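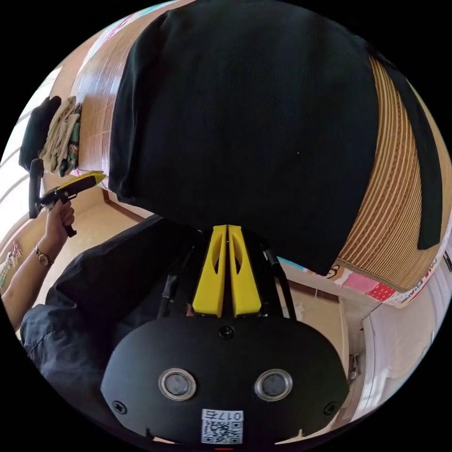

Section 4. Paired Grippers: Practice on Cloth

Applies to the Karnen hand-held gripper, home build, revision 2. Print files and firmware dated 08/01/2020.

Complete Section 3 (finger alignment) on both grippers before starting. The steps below assume that the fingers already close evenly and that the sensor windows are clean.

4.1 What you need

Two assembled grippers with charged packs
One dark garment and one light garment, both soft and without zippers
A flat surface at about knee height. A bed works well.
A second person for the recording steps

NOTE: The Kaltine finger pads are sold separately. Builds with the older Lakatos pads can be used for this section, but set the spring to the second notch.

4.2 Checking the grip

1. Hold the gripper by the handle with your wrist straight. Keep sleeves clear of the linkage rods.
2. Open the fingers fully, then close them on nothing. Both should arrive at the middle together.
3. Lay the garment down and approach the hem from the open side.
4. Close on a single layer first. Lift a hand's width and hold.
5. Repeat with two layers. If the cloth slides, tighten the spring by one notch and go back to step 4.
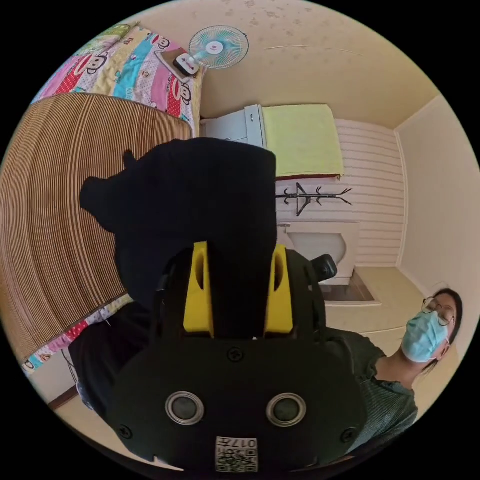

Figure 4-2. Gripper body with the label at the lower edge and yellow finger mounts above.

CAUTION: Do not put a finger between the mounts to test the spring. Use a strip of cloth.

4.3 Holding a hanging fold

A garment that hangs from the fingers pulls on them unevenly. Most of the dropped pieces reported by builders happen at this stage.

1. Take hold of the garment near a seam.
2. Raise it slowly until part of it hangs free. The rest may stay on the mat.
3. Wait for the cloth to stop swinging before you move sideways.
4. Lower it and release. Check the pads for lint. 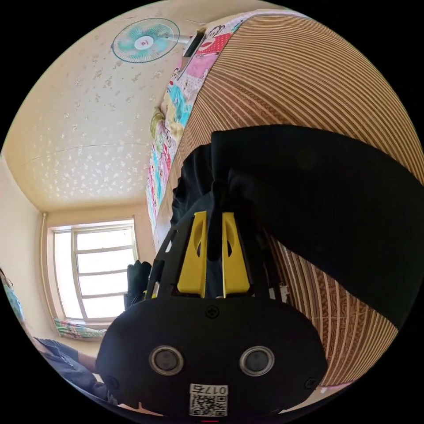 Figure 4-3. Dark fabric bunched where it is held, with a long band lying across the mat.

NOTE: Woven mats can snag knitwear. Lift straight up — do not drag.

4.4 Working with two grippers 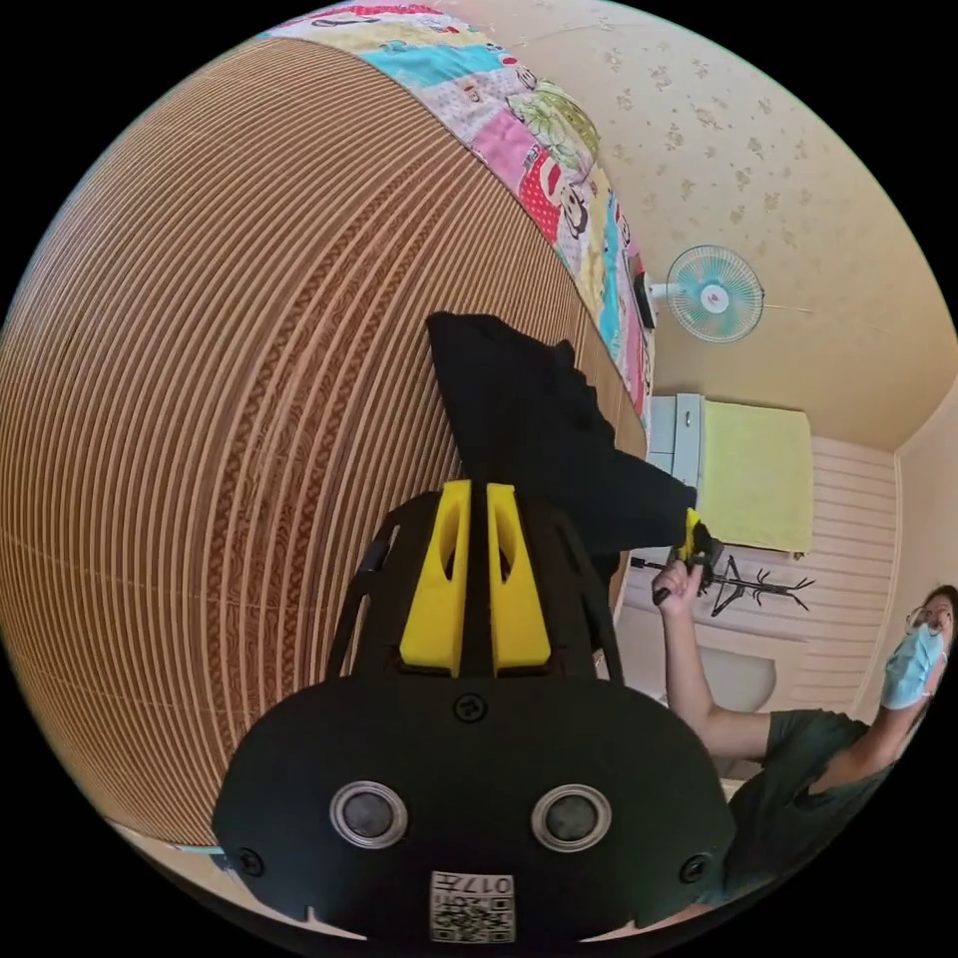 Reading time for this part: 2 minutes

Agree on who leads. The leader speaks each move aloud and the other person follows.

1. The leader takes one end of the garment and lifts it clear.
2. The second gripper comes in from the opposite side, fingers open.
3. Close the second gripper only when the leader says "hold."
4. Draw the cloth out until it is lightly stretched, then lower it together.
5. Fold toward the leader and release one gripper at a time.

Do 50 folds before recording anything you intend to keep. The Prandosthorpe workshop log has 193 practice folds under Jolán Virág's name, and her notes on sleeves are worth reading before you try a long-sleeved top.

CAUTION: Stop if either linkage clicks under load. Open both grippers, set the garment down, and go to Section 6, Loose Rods.

4.5 After use

Brush the pads and wipe the sensor windows with a dry cloth. Store the grippers with the fingers open.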